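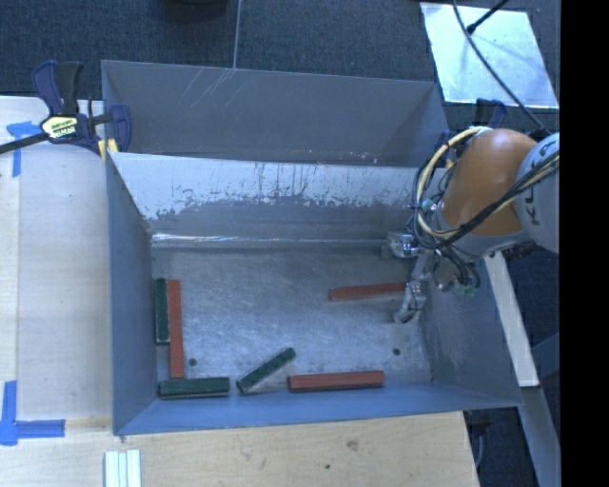
My sister thinks I should give up on the sourdough and just buy the seeded loaf from Stircombe like everyone else on our road, and she told me so twice before I'd even gotten my coat off. She may have a point! Starter number 5 went gray on Menov Street time, meaning I forgot it existed until the lid wouldn't come off.

Anyway, I fed the new one at seven this morning (rye this time, the dark stuff from the mill shop in Vollville) and it had doubled by lunch, so I mixed a dough with 400 grams of white and a big pinch of salt and left it on top of the fridge. Folded it between phone calls. It felt good, sort of puffy and stretchy, and I got a bit excited and texted her a string of bread emojis. No answer.

It's in the refrigerator overnight now. I still need to find the lid to the heavy pot, which I think I lent out in December, and I have to remember butter. Baking before work tomorrow, alarm's set.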